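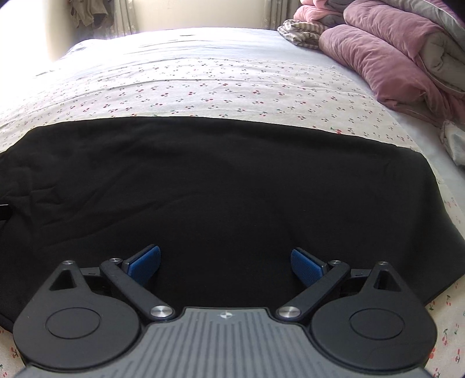 체리 무늬 시트 위에 펼친 검은색 천. 침대 한쪽에 누비이불과 담요가 개어져 있다.

침대 위 의류 개기

침대 위 의류 개기는 침대의 윗면을 작업대로 삼아 의류와 천을 펴고, 접고, 분류하는 가사 작업이다. 별도의 탁자나 다림판을 두기 어려운 주거 공간에서 널리 쓰이며, 침구 정리와 같은 시간대에 이루어지는 경우가 많다. 작업면이 부드럽고 면적이 넓어 큰 옷을 한 번에 펼칠 수 있으나, 표면이 눌리기 때문에 접은 선이 단단한 탁자에서만큼 또렷하게 잡히지 않는다.

작업면

작업면의 조건은 매트리스의 경도, 시트의 장력, 시트의 재질과 색으로 나뉜다. 고무단이 달린 매트리스 커버형 시트는 네 모서리에서 당겨지므로 평평한 면을 얻기 쉽다. 평시트를 쓸 때는 가장자리를 매트리스 밑으로 밀어 넣어 장력을 준다. 시트에 주름이 남은 상태에서 얇은 천을 펴면 아래쪽 주름이 윗면에 그대로 드러나므로, 손바닥으로 중앙에서 바깥쪽으로 쓸어 편 뒤 작업을 시작한다.

색의 대비도 작업 속도에 영향을 준다. 흰 바탕 시트 위의 검은 옷은 윤곽이 분명하여 소매와 밑단의 위치를 찾기 쉽다. 체리나 잎사귀 같은 작은 무늬가 흩어진 시트는 무늬의 간격을 눈대중의 기준으로 삼을 수 있다. 반면 창가의 강한 빛이 드는 구역에서는 흰 시트의 주름이 잘 구별되지 않는다.

침구의 배치

작업 전에는 이불과 담요를 한쪽으로 모아 면을 비운다. 통상 머리판 쪽 모서리나 벽에 면한 쪽에 쌓으며, 두꺼운 누비이불을 아래에, 얇은 담요와 베갯잇을 위에 둔다. 누비이불은 3단 또는 4단으로 접는다. 말아서 두는 방식은 바닥 면적을 적게 차지하지만 쉽게 풀리고, 안감이 바깥으로 나와 먼지가 붙기 쉽다. 더미의 높이는 작업자의 팔꿈치보다 낮은 것이 좋다.

섬유 생활 연구자 구로다 미노루는 침구 더미와 작업 구역 사이에 손 한 뼘의 빈 띠를 남기는 배치를 '여백 배치'라 불렀다. 옷을 뒤집을 때 소매가 더미에 걸리는 것을 막는 데 목적이 있다.

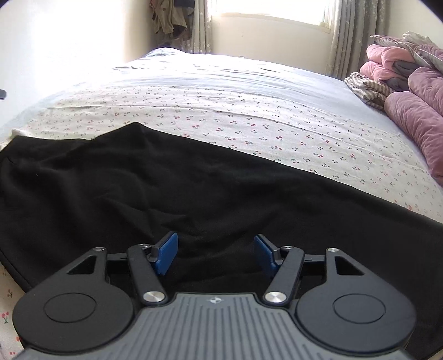 검은 옷의 앞뒤는 어떻게 구별하는가?
목둘레가 더 깊게 파인 쪽이 대개 앞이며, 뒤쪽 목선 안에는 상표나 치수 표기가 붙어 있는 경우가 많다. 두 가지가 모두 불분명하면 옆솔기의 세탁 표시를 확인한다. 착용자의 왼쪽 솔기에 다는 제품이 많으나 제조사에 따라 다르다.

개는 순서

상의의 기본 절차는 다음과 같다. 앞판이 아래로 가도록 펴고 어깨선을 수평으로 맞춘다. 양쪽 옆솔기를 잡아 바깥으로 가볍게 당긴 다음, 한쪽 몸판을 등 중심선을 향해 접고 소매를 세로로 되접는다. 반대쪽도 같은 폭으로 접는다. 마지막으로 밑단을 목선 방향으로 올려 접되, 서랍에 세워 보관할 때는 2회, 선반에 눕혀 보관할 때는 1회 접는다.

하의는 가랑이 솔기를 기준으로 좌우를 포갠 뒤 허리에서 밑단 방향으로 길이를 맞춘다. 끈이나 조임줄이 달린 옷은 끈을 안쪽에 넣고 접는다. 안감이 미끄러운 옷은 첫 번째 접기에서 어긋나기 쉬우므로 접은 선을 손날로 누른 채 다음 단계로 넘어간다.

부드러운 면에서는 접은 선을 위에서 세게 누르면 매트리스가 함께 꺼져 선이 휜다. 따라서 한 손을 천 밑에 받치고 다른 손으로 선을 훑는 방법이 쓰인다. 얇은 판을 본으로 대는 방법도 있는데, 비스네스식 접기에서는 이 판을 등판 중앙에 놓고 양쪽 몸판을 그 위로 넘긴 다음 판을 아래로 뽑는다.

검은색 직물의 취급

검은색과 짙은 남색 직물은 보풀과 먼지가 눈에 잘 띈다. 밝은 시트에서 떨어진 섬유가 표면에 옮겨 붙을 수 있으므로, 세탁 직후의 시트나 기모 소재의 시트 위에서는 겉면이 아래로 오래 닿지 않게 한다. 옷솔은 결을 따라 한 방향으로 움직인다. 접착식 먼지 제거기를 쓸 때는 옷을 펼친 상태에서 먼저 뒷면을, 이어서 앞면을 처리하고 접는다.

짙은 색 옷은 첫 세탁 전후에 염료가 이염될 수 있다. 습기가 남은 옷을 흰 시트에 펼쳐 두는 것은 피하며, 완전히 마른 뒤에 작업한다. 면직물의 건조 상태는 솔기와 허리단처럼 여러 겹이 겹친 부위를 만져 판단한다.

작업 높이와 자세

침대 윗면은 일반적인 작업대보다 낮다. 선 자세로 작업하면 허리를 굽히게 되므로 침대 가장자리에 한쪽 무릎을 올리거나, 바닥에 무릎을 꿇고 상체를 세우는 자세가 권장된다. 테레사 세라노의 가사 지침서 『걸니스의 옷장』은 한 자세로 15분을 넘기지 않도록 하고, 접은 옷을 몸의 정면에 쌓아 허리를 비트는 동작을 줄이라고 적고 있다.

보관으로의 이행

다 갠 옷은 종류별로 쌓은 뒤 곧바로 옮긴다. 침대 위에 더미를 오래 두면 아래쪽 옷이 매트리스의 굴곡에 따라 눌려 비스듬한 주름이 생긴다. 한 더미는 5벌을 상한으로 하며, 미끄러운 소재는 맨 위에 얹는다. 옷을 치운 다음에는 시트를 다시 쓸어 펴고 누비이불, 담요, 베개의 순서로 침구를 되돌린다.

같이 보기
침구 정리
매트리스 커버
누비이불
옷솔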